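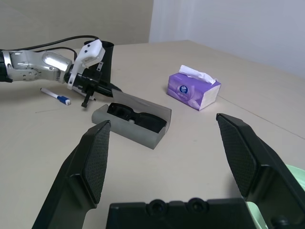

Buy the fingers first. Or at least budget for them first, before the arms, before the nice table, before anybody gets excited about a second workstation.

I've been through two rounds of robot purchasing at Clirnora now and both times we did it backwards. All the arguing went into the arms. Reach, payload, which vendor, Penum or Skarnus, weeks of it. Then the grippers got one line at the bottom of the sheet and the pads didn't get a line at all. Guess what we ran out of money for.

An arm is an arm, mostly. It moves or it doesn't, and if it doesn't you call somebody. But the work is small stuff. Glasses cases, markers, a soft pack of tissues. Thin lids. Whether you can hold one of those comes down to the last inch, and the last inch is the cheap part that gets worn out and dropped and swapped.

Our last order had 157 line items. Most of them brackets, cables, screws, things with a part number and no drama. Fine. But there were 2 spare sets of finger pads in there for the whole year. Two! We went through them by November and then waited 35 days for more, with very expensive arms standing around doing nothing usefull.

People will say spares are an operating cost and don't belong in the equipment plan. I've heard it from finance every time and I think its wrong. If the machine can't do its job without the part, the part is the machine. Put it in the same request, get it signed once.

Same goes for the boring table things. A cup for pens, a few cases, boxes to practice on. The Mensah site set aside 2,000 dollars for objects and nothing else — looked silly on paper, and they were running tasks while we were still filing expense reports for office supplies.

So next cycle, my vote: one less arm if it comes to that. Two kinds of fingers per station, pads for a full year, an object budget with a real number in it. Then talk about arms. Requests are due end of the month and mine is already in.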